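House rules for a kitchen robot
Marisa Marino of Stillia loves a good rulebook, and hers has 14 pages. 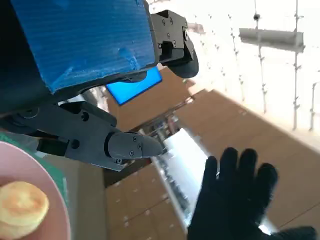

Hands first
"An open, raised hand means stop, and everybody learns that before they touch a pancake!" she says. The arm may not move again until the person says "clear" out loud.

Lino Longo wanted the rule printed on the wall. Marino would rather rehearse it, and they have logged 192 drills so far. "I still get excited when a new person does it right the first time," she says.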